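De : Ihor Bilyk
À : liste microhydro-francophone
Date : 2023-11-06
Objet : Re: Re: Trondgate, bilan de saison et question sur la grille

Bonjour à toutes et à tous,

Sorcha Ritchie écrivait :

> Merci Ihor pour les courbes de juin, je les ai imprimées et elles sont
> sur la table de la cuisine. Deux choses me chiffonnent. D'abord, la
> puissance baisse chaque nuit entre deux et cinq heures alors que le
> débit réservé ne change pas. Ensuite, je ne comprends pas pourquoi
> vous avez gardé une grille à barreaux droits au lieu de passer à
> l'effet Coanda comme tout le monde. Chez nous, avec les feuilles de
> hêtre, les barreaux droits c'était l'enfer. Est-ce que vous pourriez
> détailler un peu, et dire aussi ce que devient le projet de deuxième
> turbine ? Lewis m'en a parlé mais il restait vague.

Sorcha, quel plaisir de lire quelqu'un qui regarde vraiment les courbes ! Je réponds dans le désordre et un peu longuement, les autres me pardonneront (ou passeront au message suivant).

La baisse nocturne, d'abord. J'ai cru à un problème de capteur, puis à une fuite sur la conduite forcée, et j'ai passé un samedi entier à longer le tuyau avec une lampe. Rien, les joints sont impeccables. L'explication est venue de Torquil Rutherford, qui a eu l'idée de comparer avec le niveau du petit étang en amont. La pisciculture qui se trouve au-dessus de nous remplit ses bassins la nuit, prend sa part d'eau (elle en a parfaitement le droit, l'autorisation est plus ancienne que la nôtre) et la restitue au matin. Notre niveau d'amont perd quelques centimètres, le régulateur referme les injecteurs pour respecter le débit réservé, et voilà la bosse à l'envers que tu vois sur tes feuilles. J'étais ravi de comprendre, je vous assure, j'en ai parlé au petit déjeuner pendant une semaine.

Nous avons pris contact avec eux et ils sont d'accord pour étaler le remplissage. Pour eux ça ne change pas grand-chose, et pour nous c'est 9 kWh de gagnés par nuit en période sèche. Ce n'est pas énorme mais c'est gratuit, et surtout le régulateur arrête de pomper dans un sens puis dans l'autre, ce qui me fatiguait rien qu'à l'entendre.

Pour ceux qui prennent le fil en route : Trondgate est une Pelton à deux injecteurs, 100 mètres de chute brute, raccordée au réseau par un onduleur Skilta. La conduite est en polyéthylène sur presque toute la longueur, avec un tronçon acier au passage de la route. Nous tournons depuis la fin des travaux sans arrêt notable, sauf l'épisode du contacteur que j'ai déjà raconté ici et que je ne raconterai pas une troisième fois.

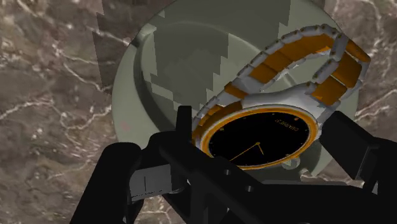 La grille, maintenant. Tu as raison, Sorcha, la Coanda est une merveille quand on a la hauteur pour la poser. Le souci est que notre seuil est très bas, un vieux seuil de moulin en pierre que la commune tient à conserver tel quel, et qu'il nous aurait fallu le rehausser pour donner à l'eau la lame qu'il faut sur la crête. Demande d'autorisation, étude, passe à poissons à revoir, enfin vous connaissez. On a donc gardé les barreaux droits, avec un écartement de 10 millimètres, inclinés assez fort, et un dégrilleur fabriqué par l'atelier Bulance. C'est une simple traverse à peigne tirée par deux chaînes, elle part dès que la différence de niveau entre l'amont et l'aval de la grille dépasse le seuil réglé. Et ça marche très bien ! La première semaine d'octobre, avec tout ce que les aulnes ont lâché d'un coup, elle a tourné presque en continu sans se bloquer. Le moteur chauffe un peu, je vais lui mettre un capot ventilé.

Un détail qui servira peut-être à quelqu'un : les sondes de niveau. Nous avions mis deux sondes à pression bon marché, une de chaque côté, et leurs dérives allaient en sens contraire. Au bout de quelques mois le dégrilleur partait tout seul en pleine nuit sur une grille parfaitement propre. Remplacées par une seule sonde différentielle avec deux petits tubes, et depuis c'est le calme. Pensez à purger les tubes avant les gelées. Je les purge par le bas, avec une poire, il ne faut pas forcer.

Côté chiffres, le compteur a passé les 2000 heures de fonctionnement à pleine ouverture, j'ai ouvert le carter pour l'occasion. Les augets sont superbes. Un léger dépoli sur l'arête médiane de quelques-uns, rien qui s'attrape avec l'ongle. L'injecteur du bas est un peu plus marqué que celui du haut, l'aiguille montre une rayure fine dans le sens du jet. Je soupçonne le sable du printemps, quand on a vidangé le dessableur trop tard. C'est ma faute et j'ai mis un rappel dans l'agenda.

J'ai mesuré le rendement dans la foulée, à trois ouvertures. À un seul injecteur ouvert on est meilleur que ce que la courbe du constructeur annonçait, ce qui me laisse perplexe, et je penche plutôt pour une erreur de débit de mon côté. J'utilise un débitmètre à ultrasons prêté par Angus Dunbar, posé sur le tronçon en acier, et la longueur droite en amont est un peu courte à mon goût. Si quelqu'un a déjà fait une mesure par dilution au sel sur une prise de ce genre, je veux bien sa recette : quelle quantité, quelle distance de mélange, et surtout où placer la sonde de conductivité. J'ai très envie d'essayer avant l'hiver.

Pour la deuxième turbine, Lewis Purves restait vague et je vais l'être un peu aussi, faute de réponse du gestionnaire de réseau. L'idée est d'installer une petite machine sur le débit réservé lui-même, au pied du seuil. La chute est ridicule, mais l'eau passe là toute l'année, jour et nuit, et aujourd'hui elle ne fait rien d'autre que du bruit. On hésite entre une vis et une roue. La vis a mes faveurs, elle laisse passer les poissons et les branches et elle accepte des débits très variables. La roue plaît davantage à la commune, à cause du moulin, et je dois reconnaître qu'une roue à cet endroit aurait beaucoup d'allure. Le génie civil serait plus léger aussi. Je ferai suivre les deux esquisses quand elles seront au propre, pour le moment ce sont des gribouillis au crayon que je suis seul à pouvoir lire.

Le vrai point dur est le raccordement. Notre transformateur est presque plein, et ajouter même quelques kilowatts nous obligerait à refaire l'étude. Une autre piste serait de ne rien injecter et de chauffer la salle commune avec la production de la petite machine, en direct, par une résistance dans le ballon tampon. Sur le papier c'est enthousiasmant : pas d'onduleur, un régulateur à charge de dérivation tout simple, et la salle serait tiède tout l'hiver. Reste à savoir quoi faire de la chaleur en été. 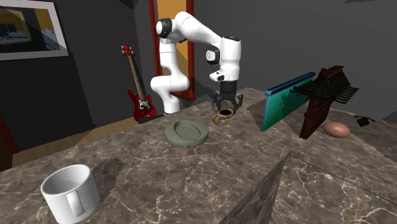
Lewis Purves m'a répondu là-dessus, hors liste, que la chaleur d'été n'était pas un problème si l'on prévoyait dès le départ une deuxième résistance plongée dans le canal de fuite. Il ajoute qu'il se méfie des régulateurs à dérivation montés sans secours, qu'il a vu une génératrice partir en survitesse pour un fusible à trois sous, et qu'à notre place il mettrait une vanne de coupure à contrepoids avant même de parler de chauffage. Il préfère la roue, lui aussi. Me voilà en minorité.

Je prends la remarque sur la vanne très au sérieux. Sur la Pelton nous avons les déflecteurs, qui tombent par gravité au moindre défaut, et je me suis habitué à ce confort. Sur une roue l'inertie joue pour nous, mais sur une vis il faudra de toute façon une vanne de tête. Est-ce que l'un de vous a un plan de vanne à contrepoids pour un canal étroit, quelque chose qui se ferme toute seule sans courant ? J'ai trouvé des modèles du commerce, très beaux, dimensionnés pour des ouvrages dix fois plus gros que le nôtre.

Sorcha, pour finir sur tes feuilles de hêtre : avant de changer toute ta grille, essaie une drome flottante en biais devant la prise. Un tronc d'épicéa écorcé, deux anneaux, un câble. La nôtre dévie vers le déversoir une bonne partie de ce qui flotte, et elle nous a coûté un après-midi et un repas. Il faut seulement la retendre quand le niveau monte, et vérifier l'ancrage en rive droite après chaque crue.

Les fichiers de mesures sont toujours au même endroit, au format texte avec un point-virgule comme séparateur. La colonne 9 est fausse jusqu'à fin juin (le capteur de température était branché à l'envers), ne vous en servez pas. Angus, je te rends ton débitmètre dès que j'ai fait l'essai au sel, promis.

Bien amicalement et bonne saison des pluies à tous,

Ihor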